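Girkard shared workshop will open longer from April

16 Jul 2022

The shared workshop in Girkard will stay open four evenings a week from next April, after the town council of Lowther agreed to pay a part of the rent. Until now the members could use the rooms on two evenings only, and many of them had to wait several weeks for a place at a bench.

The workshop is in the old dairy building behind the bus station. It started as a place to repair bicycles and small furniture, and it has grown slowly. Today it has 74 paying members, and over 100 people have put their names on the list for the beginner courses. Most of them live in Girkard, but a good number come by bus from Atomham, where a similar place closed its doors two winters ago.

With the new money the association will also rent the second floor of the building. The plan is to move the sewing tables and the electronics benches upstairs, so that the noise and the dust of the wood room do not disturb other people. The stairs need a new handrail before the floor can be used, and the council has asked for a second emergency exit on the yard side. Both works were offered to local companies last month, and the contract went to Kiden, a building firm from Lowther.

The membership fee will not change this year. For next year the association speaks of a small increase, which the members must first approve at their yearly meeting. Students and people without work will continue to pay half. Children under 12 years may come in only together with an adult, as before, and they may not enter the wood room.

The beginner courses will have four places each. The first subjects are sharpening of hand tools, simple sewing repairs, soldering and the use of the drill press. A course takes two evenings, and the material is included in the price. Persons who are already on the list will receive a letter and have two weeks to answer. After that the free places go to the next names.
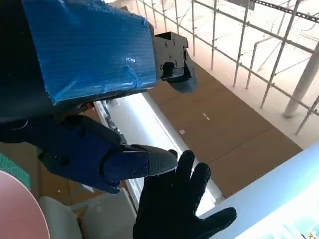 A mechanical hand with a grey, finely dotted fingertip pad, next to a part wrapped in blue film.

Some neighbors had asked about parking, which is already difficult in the street on market days. The council answered that visitors may use the school parking lot after six in the evening. A sign will be put up at the corner. The bus from Atomham stops in front of the building, and the last one back leaves at half past nine, shortly after the workshop closes.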